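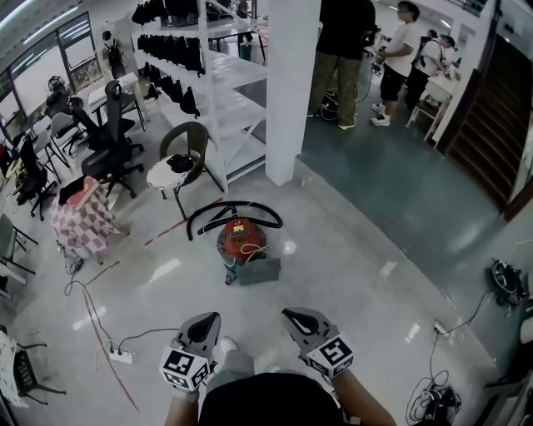

Plostormont, October 2, 2020

I have been putting off the big floor clean since July, and I think we all knew it. You can walk past a dusty corner every day for months and it stays just the same to your eye, and then one morning the light comes in at a different angle and you want to crawl under the desk.

So out came the red vacuum. I have a great fondness for it – a round little canister with a yellow label on top, the kind that trundles along behind you and bumps your ankles if you stop too quickly. The hose has a mind of its own, and it will make a big loop in the air whichever way you lay it down. Volkan keeps telling me to get a cordless one. I tried his at his place in Bodin and it was very nice and light, but the battery went flat before I'd done the hallway, and I went home quite pleased with my old one and its cable.

The shiny grey floor is the easy bit. It was the reason I took the place, if I'm truthful, after years of carpet at the last one. Everything shows on it, every thread and crumb, but everything comes up again too. The trouble is the chairs. We have far too many of them! There are black office chairs all down the left side, and the wheels collect hair and fluff like you wouldn't believe. I tip each one on its side and go at the castors with a pair of nail scissors, which takes longer than the whole of the vacuuming.

Then there's the wicker-backed one with the white cushion, which is my favourite and no use at all as a work chair. Faustine found it for me years ago and I've never had the heart to hide it away. The weave needs the little brush head, and a bit of patience, and a cup of tea afterwards. The cushion cover goes in the wash on its own (I learned that one with a red tea towel, and we won't go into it).

I left the tall white shelves for last. They are good plain metal shelves and the colour suits the room, but those crossed braces catch dust right where they meet, and with so much black hanging up on the upper tiers you see every speck. Shuzhen swears by a barely damp cloth, top shelf first, working down, and the floor only when you've finished. I always do the floor first. Then I have to do it again.

Next up is the windows, and I've asked Zaid if I can borrow his long squeegee for the weekend.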